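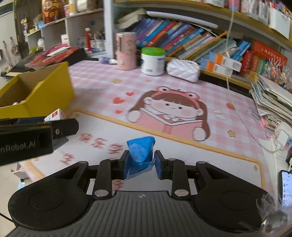 Friday, March 30, 2018
By Vlasta Hoxha

The Arnex coin cabinet from Lilteck has six trays and 206 recesses, and if you collect anything at all you will fill 205 of them and then spend years arguing with yourself over the last one. We have sold the earlier version since before the hinges were any good. The new one went on sale this month and the hinges are good.

It is a table-top cabinet in solid mahogany, with double doors and a lock. The lock would hold up a determined burglar for as long as it takes him to pick up the whole cabinet and leave. It does keep children out, and brothers-in-law.

Each tray slides on plain wooden runners. There are no ball bearings and nothing glides or closes itself softly. You pull, it comes out, and a small brass knob stays attached to the front of it, which was not something we could promise with the old model. The recesses are drilled right through, so a coin can be pushed up from underneath with a fingertip instead of being chased round its hole with a fingernail. Red felt discs are supplied for every recess, plus a bag of spares for the ones you will drop.

Tray sizes are mixed. The top two take small coins up to 21 mm across, the middle pair suit pennies and florins, and the bottom two are for crowns, silver dollars and those enormous modern pieces issued by countries that have run out of ordinary shapes. Please note that round recesses are all we do. If your coin is a heart, a guitar or a map of somewhere, it will have to live in a crown-sized hole and look uncomfortable.

Coins in capsules will fit the bottom trays only, and only if the capsule is a slim one. Slabbed coins won't fit anywhere. We are asked this every week, so there it is in writing.

The wood is left bare inside the recesses and waxed everywhere else. Oak looks lovely and is murder on copper, and we will go on refusing to make an oak version however nicely you ask. Keep the cabinet away from radiators and bathrooms. You would be surprised how many people have a coin cabinet in the bathroom. 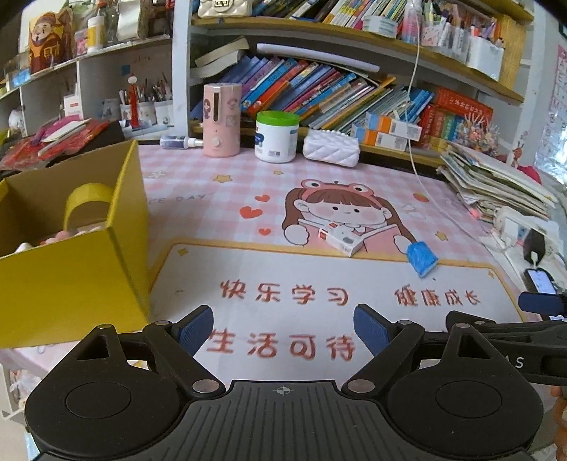 Adelmo Palumbo wrote to say that his farthings rattle in the top trays when the doors are shut, and that two felts under each coin cured it. He would also like it known that the key is too small. We agree with him on both counts. Extra felts come in bags of 1000, a quantity chosen by the supplier, and we will split a bag if you ring first. The key is staying as it is until the locksmith changes his mind.

Spare trays can be ordered singly, drilled to any one size. Hongmei Zou does the drilling and needs the diameter in millimetres, measured across the coin at its widest. "Bit bigger than a penny" has been tried. Allow until the end of May for these, as there is a queue.

The cabinet arrives fully assembled, with the trays packed separately. Ticket labels are included, blank, and your handwriting is your own affair.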